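25/06/2019
Notebook, scans and archive bench

Back on the festival scans today, finally! I'd been putting this off because the Skonport box is such a mess, but the heat kept everybody off the roof and I had the bench to myself, so no excuses.

Where things stand: 452 magazine pages scanned at the high setting, and 158 still to go. The remaining ones are mostly the glossy Skonport Film Festival dailies (the ones with the awful silver ink on the cover) plus a thin folder of Cadstead premiere programs that somebody stapled through the photos. Through the photos! I pulled the staples with the flat tool and pressed the pages under the big atlas. Will look at them again tomorrow.

Silver ink: still coming out black on the scanner. I tried turning the page sideways, which helped a little on the left half and did nothing for the right. Then I shot one cover on the copy stand with both lamps pulled way out to the sides, and that was much better, so the covers go on the copy stand from now on and the insides stay on the flatbed. Slower, but I'd rather do it once. Color card goes in every shot, please, even if you're only doing one cover. I skipped it on the first try and had to redo the whole thing.

The moire on the red carpet spreads is the other headache. Descreen on "magazine" turns sequins into oatmeal. Descreen on "fine art" keeps the sequins but leaves a faint plaid in the gray suits. I went with fine art and a tiny blur afterward, only on the suits. Zoomed out you can't tell. Zoomed in you can, sorry.

Naming: I know we said event first and then year, but the Falemthorpe Awards moved from October to spring at some point and now two ceremonies land in the same year. I've been adding the month. 63 files renamed so far. If you have old links to the Falemthorpe album they will break, so grab the new ones from the index page.

Captions: Grīnberga (the magazine, for anyone new here) prints its captions on the page AFTER the photo, and I matched 12 of them wrong last time. Fixed now, I think. The long line over the ī got lost on upload again, so check that the album title shows it properly before posting. I pasted it in by hand.

Album order for the next update, as far as I've got: Falemthorpe arrivals, Falemthorpe press room, then Skonport dailies, then the Cadstead programs if the pages flatten out. Video clips after that. The Skonport interview clip has sound on one side only and I haven't decided if I should copy it over to the other channel or leave it alone. Opinions welcome, write them in the margin.

Still need: cotton gloves, size small, and more of the clear sleeves with the flap. 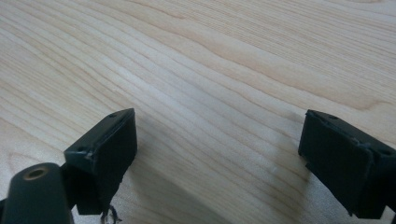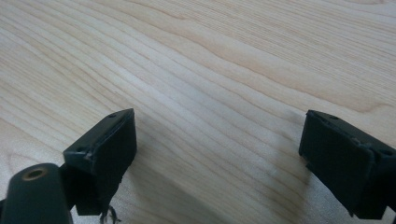
Pale wood grain, both shots.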